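Home Reviews Guides Forum About Contact

Review: the Jamard Household Handling Rulebook, with its practice scenes

I work with simulated home robots, mostly two-arm ones, and for some years our small group wrote its own rules for how an arm may move near furniture. They were kept in a text file that everybody edited. This September we bought the Jamard rulebook and the set of virtual rooms that comes with it, and I have now used both long enough to write down an opinion.

The rulebook is a ring binder, with the same text as a PDF. It has 23 rules in plain English, which for me is a good thing, because I read standards slowly. Each rule has one page: the rule in bold, the reason for it, and a space to write what your own team decided. The rooms are called Dekanby and Kostisside. I don't know where the names come from, and the support person didn't know either.

I used the Dekanby room first. The part I value most is Rule 4, on near surfaces. When a large panel fills half of the wrist view, the operator must slow down and must first decide which surface is the nearest one. Only after this may the fingers go forward. It sounds simple, but with dark fingers in front of a dark red wood surface it is easy to judge the distance badly. The rule also asks that empty fingers are nearly closed when you pass beside an edge, so they take less room.
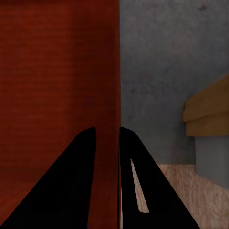
Do you need to follow the slow approach rule in simulation, where nothing can break?
Follow it there too, because operators keep the habits they learn in the simulator and take them later to the real arm.

My colleague Paavo Heiskanen was against this at the start. He said we would lose time on each run, and he was right, we do lose some. He changed his opinion after he looked at our old recordings, where the same fast approach appears in run after run, also in the ones made by our most careful people.

Then come the rules for carrying, numbers 9 to 14. These I found uneven. Rule 9 says that an open container must be kept level during the whole transport, even when it is empty. I agree with it. Rule 10 says that both grippers must hold before the container leaves its support, and that they must let go together. Also good. Rule 12 gives the order in which to check the surroundings: first glass, then legs and feet of furniture, then soft things such as a sofa. The glass comes first as its reflections can hide the true edge of a table top. In a living room with a glass coffee table next to the path you understand quickly why they chose this order.

Rule 13 is the weak one. It says to carry "at a suitable low height", and gives no number and no way to find one. Low over a wood floor is sensible, but two operators will read "suitable" in two ways, and then your recordings can't be compared. We wrote our own value in the empty space on the page. I asked Jamard about it and the answer was that a number is planned for the next edition.

A smaller complaint is about the index. "Pillar" sends you to page 10, but corners and pillars are treated two pages later. The same mistake is in the PDF, and there it could be corrected with little work.

The rooms themselves are well made – there is enough furniture and decoration that a path must be planned, and you can't simply drive straight. The loading is slow on our older computer. I would like a third room, a narrow kitchen perhaps, where the carrying rules would be tested harder.
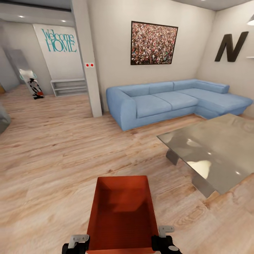 Comparison and who should buy it

Before this we tried the checklist from Ó Flaithearta, which is shorter and costs less. It is fine for one arm on a bench. For a moving base with two arms it has almost nothing, only a paragraph about "general care". If your robot doesn't leave the table, I would take that one and save the money.

For teams that record household tasks with several operators, I recommend the Jamard binder, with the warning about Rule 13. Plan one afternoon to go through it together and fill in the empty spaces – we did it separately at first, and had to do it again.

The binder's rings are a little weak. Mine opened in my bag, and page 14 now has a fold across it.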